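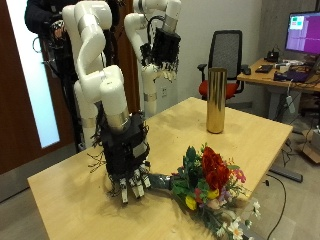 Photo: Szabolcs Farkas / Dudcombe Handling Group

Home Papers Working Series Equipment Notes Contact

Last updated 6/7/25

4. Planning the purchase

4.1 What the budget has to cover

Figure 3. Two-arm cell with robotic hands at a light wooden table. A bouquet of artificial flowers lies on its side under the nearer hand, and a tall gold vase stands at the far end.

The first version of our equipment plan listed two arms and two hands and very little else. Most of the later changes came from items that did not appear on that list. Figure 3 shows the kind of work we were buying for. The stems of the bouquet are bound with dark tape, and the fingertips of the near hand point down toward the tabletop close to them. A task of this type asks more of the hand than of the arm, and we split the money with that in mind.

We asked two suppliers, Clisbridge and Gramness, to quote for the same set of parts. Clisbridge priced the arms and hands as one package. Gramness priced them apart, which made the quote longer but let us see what a spare hand would cost. We asked Clisbridge for the same breakdown and received it in July.

Cabling was the line we had planned worst. Loose cables and wires hang around both hands in Figure 3, and each one is a part that can be snagged or worn. We now budget for hand cables and coverings as consumables, on a yearly line separate from repairs. Our planning figure is one full change of cables for every 1,000 hours of use.

4.2 Space and shared furniture

The table, desk and chair were left out of the equipment request and charged to the room budget. This kept the request small, but it meant that two people had to approve one work area. Farkas recommends a single request for future cells. Floor space should be measured with the arms extended as well as folded, with room left for an operator beside the table.

4.3 Props

Artificial flowers were chosen over cut ones so that the same bouquet could be used in repeated trials. We set aside 3 bouquets for every 100 trials. The cost is minor, but the order has to be placed early if all bouquets are to come from one batch.

Comments (3)

Somogyi: Did the yearly line include shipping? Ours came to nearly as much as the parts.

labtech88: We also forgot the furniture. Same two signatures, same delay.

R. D.: Is the Gramness breakdown available anywhere? Section 5 mentions it but I can't find a table.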